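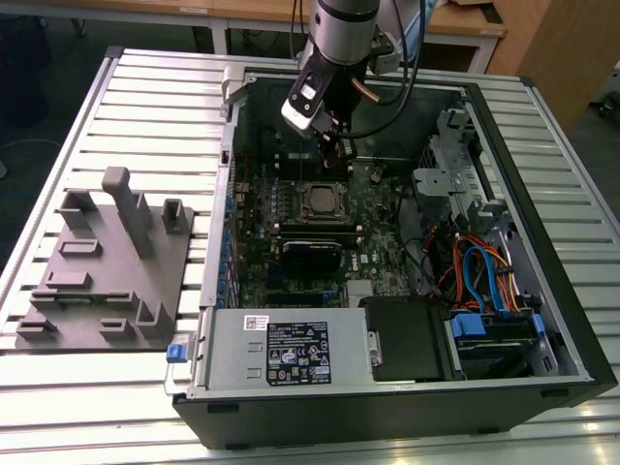

Side panel off, everything facing up. There's a DELL logo printed on the board.

Ripping the CDs, at last

Jun 1, 2026

I have started ripping my CDs again and I am having the best time. I know, I know. It's a job people finished years ago, and I did about half of it myself back then, badly, at a low bitrate, on a laptop with no space left on it. Half the files came out as "Track 01" by "Unknown Artist" and I have been carrying that mess from one computer to the next ever since.

So I'm doing it over from the first shelf. Lossless this time, with proper tags and cover art, and the booklets scanned when the booklet is worth scanning (more of them are than I remembered!).

What set me off was a box from my friend Josefina Fuentealba. She was moving into a smaller place and asked if I wanted her discs before they went to the thrift store, and I said yes before she got to the end of the sentence. Josefina and I shared an apartment the year after college and our taste was pretty much one taste for a while, so the box is full of records I knew by heart and never owned. I'd forgotten they were hers. I pulled out the first Ekora album and could have told you which kitchen drawer stuck.

Let me talk about that Ekora album for a minute. If you never heard them, they were a trio with two guitars and no bass, and they made everything sound like it was recorded in a stairwell. The first one is called Motaung, after the street the drummer grew up on, and it has a hidden track. A real one! You have to let the last song end and then wait through 4 minutes of silence, and then there's a cough, and then the prettiest waltz you ever heard on an organ that badly needs tuning. When I ripped it I got one very long final track with all that silence sitting in the middle. I thought about splitting it into two files and cleaning out the gap. I tried it that way for an evening and put it back. I like having to wait.

Then there are the gaps that should not be there. Live albums are the worst. My old player put a tiny hiccup between tracks, right in the middle of the applause, and I'd gotten so used to it that I heard it in my head even on the disc. I'm using Zuto now for playback and it does gapless without being asked. I sat through an entire live set on headphones with a cup of tea going cold and it was like somebody had repaired a window.

I've ended up with a routine. Discs come off the shelf in a stack, and each one gets a look under the lamp. Most need nothing. If there are fingerprints I wipe from the center straight out to the edge with a soft cloth - never in circles, I did circles for my entire teens and some of those poor discs look like an ice rink. In goes the disc, and while the drive spins I read the booklet front to back. That part is why it's taking so long. Thank-you lists are wonderful. You start seeing the same engineer turn up on records that have nothing to do with each other, and then you go listen for what they share, and there goes the evening.

Tags have been the slow part. The online databases are great for anything that sold well and a coin toss for everything else. One of my discs came up as a collection of polkas. It is not polkas. For the little labels I type it all in by hand from the back cover, and I've had to decide on some rules. Here is what I settled on, in case you're about to do the same thing:

Album artist is whatever it says on the spine, spelled the way the spine spells it.

The year is the year the record first came out, even when my copy is a reissue. The reissue year goes in the comments.

Genre stays blank. I wasted so much time on genre the first time around, and I have never once in my life looked for music by going to "Alternative."

Compilations get their own folder. If you mix them in with everything else, you end up with 21 artists who each have one song, and scrolling becomes a chore.

Speaking of compilations, the best find in Josefina's box was a sampler from Fivska, a label that I'm fairly sure was two people and a post office box. They sold it by mail for the price of the postage. It has a song on it that I have been humming, wrong, for most of my adult life. I'd had the words wrong too. I'd been singing "leave the porch on" and it's "leave the fourth one," and now I have no idea what the song is about, and I love it even more.

A few discs won't read. I expected more, to tell you the truth, given how I used to treat them, sliding around on the floor of the car all summer. One has pinholes in the top layer and you can see daylight through them when you hold it up. I had better luck with another that choked on the last track every time. I cleaned it, told the software to slow the drive way down, and let it grind away while I made dinner. It came through clean! I did a little dance with a wooden spoon.

Please back up as you go. I'm copying everything to a second drive each time I finish a shelf, and that drive lives at my sister's house between visits. I don't want to do this a third time, even though I'm enjoying it this much.

I've also been asked why I don't just stream. I do stream, all the time, it's how I find new things. But neither Ekora nor the Fivska sampler is on the service I use, and there are albums up there in remastered versions that I don't like as well as the ones I grew up with. And I like the size of it. My shelves hold roughly 100 discs that I would run into a fire for, plus a bunch more I'm happy to see again, and when I put the whole lot on shuffle every song is one that somebody I know once picked out and paid for.

Next up is the shelf of singles, which I've been saving like dessert. Three songs and a remix on every one, and the B-sides are where all the odd stuff is. I should be through those by July if I stop reading the booklets, so let's say later than July.

Oh, and Hok-lam Hung wrote to me after my last post asking if I still had the tour EP with the blue sleeve, the one they only sold at the merch table. I do! It plays fine, and the booklet has the lyrics you were looking for on the inside back page. It's number 25 of the hand-numbered run, and I had never noticed that until you asked. Send me your address and I'll mail you a copy of the scan.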